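Home Arms and Small Rigs > Data collection > Pouring and scooping

Thread: How many demos before beans stop being scary?

chepkoech_k
Tuesday evening project report, and a question at the end. I finally moved off blocks and onto granular stuff. The task is: grip a cup with coffee beans in it, lift, carry it over to a bowl, pour, set the cup back down. I'm teleoperating with a leader arm and recording joint positions plus the wrist view, no overhead view yet. I have 46 demos so far and I'm having a ridiculous amount of fun with it. Beans are so much better than rice! They roll, they're easy to pick up after a miss, and the kitchen smells great.

First policy trained on those 46 gets the grip nearly every time and then goes to pieces at the pour. It tips a little, waits, tips back, tips again. Sort of a nervous bartender. Do I just need more of the same, or am I recording the wrong thing?

holroyd_r
More of the same will get you more of the same. How are you tipping when you drive it yourself? If you stop mid-pour to check whether the beans are moving, the policy learns to stop there too, and it has no idea why you stopped. I threw out a whole evening of mine for exactly that.

chepkoech_k
Oh no. Yes. I do stop. I lean over and look in the bowl every single time.

CallumW
Seconding Roy on the pausing, and welcome to the granular club, it's the best corner of this hobby. One trick from when I did lentils: do ten throwaway pours before you hit record. Your hands settle down a lot. By the time you start saving episodes you've quit thinking about it and the motion comes out in one piece.

Also, are you using one cup or several?

chepkoech_k
One. A ribbed see-through plastic one, kind of pale blue. I picked it because the ribs give the finger pads something to bite on and it hasn't slipped on me yet. I have two others from the same pack in different colors.

barry_foth
I'd change the cup, to be blunt about it. Clear plastic is a pain for a wrist view. The policy sees the countertop through the wall, sees beans through the wall, sees bright stripes on every rib that move when the light moves. You're asking it to learn beans and optics at the same time. Get a plain opaque mug, get the pour working, then bring the fancy cup back.

holroyd_r
Don't agree with that, Barry. If the clear cup is what she wants it to handle in the end, then collect on the clear cup. I've seen people do the "easy object first" thing and then find they have to redo everything, and now they have two datasets that don't mix well. Looking down through the opening it can see the beans just fine. The wall hardly matters for that.

barry_foth
It matters once the cup is tilted and the opening is pointing somewhere else. Then the wall is most of what it's got to go on. I'm not saying never. I'm saying 46 demos is not much to spread over a hard material.

Gertraud_S
Different view from both of you: keep the cup, vary the light. I ran 132 episodes of a scoop task with the lamp in one place and was very proud of my success rate. Then I opened the blinds one morning and it missed the scoop every time. I recorded another batch at breakfast, at noon and at night and it got better right away. Transparent objects just make you pay for that sooner.

Please also write down the lamp position in your episode notes. I did not, and I would like to know it now.

chepkoech_k
Gertraud, mine are ALL at night with the same kitchen light. OK, that goes on the list.

CallumW
What are you logging with? If it's Kotska, there's a notes field for each episode that almost everyone leaves blank. Put the lamp in there, the cup, and how full it was. Fill level is the one I'd care most about for a pour. A cup with a small heap in the bottom needs to go way further over before anything comes out, and if all your demos start at the same level the policy memorizes one angle.

chepkoech_k
It is Kotska, and they're blank, haha. Fill level has been "a handful", whatever that came to. I dump the bowl back in the cup between runs, so it stays pretty constant, minus what ends up on the floor.

holroyd_r
That's your next session, then. Three fill levels, mixed up as you go so you don't do all the low ones first and all the high ones when you're tired. And no stopping to look in the bowl!

barry_foth
Fine, I'll give you the fill levels, that's good advice whatever cup she uses. Still think an overhead view would do more for the pour than anything said so far. The wrist view can't show you where the bowl is until you're on top of it.

Gertraud_S
I got by without one for scooping, but my bowl never moved. If Chepkoech wants the bowl in different places, I'm with Barry.

chepkoech_k
I do want the bowl to move eventually. I have a spare clamp from Skallik that might hold something over the counter. I'll try the cheap fixes first so I can tell which one did what.

CallumW
Good plan. Change one thing, retrain, look. Keep the old 46 in their own folder, though, don't delete them. The grasps in there are fine and you can trim the episodes at the lift and use them for a grip-only policy. I still use ones from my first week.

One more thing on the reset. When you tip the beans back in they tend to pile to the side you poured from, so give the cup a different little shake each time, or set it down turned a bit. Otherwise the heap looks the same in every first frame.

chepkoech_k
Hadn't thought of that at all, I'm adding it! Going back in tonight with the three levels and the blue cup, sorry Barry. The aim is 2 hours of driving without leaning over the bowl once. I'm starting from the grip again and going one smooth move from there — lift, carry, tip, back — and I'll write up the retrained policy when it's done, pour wobble and all. 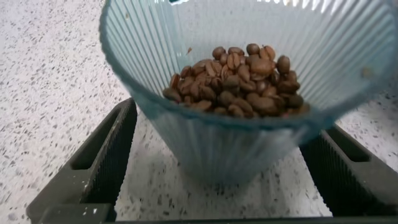
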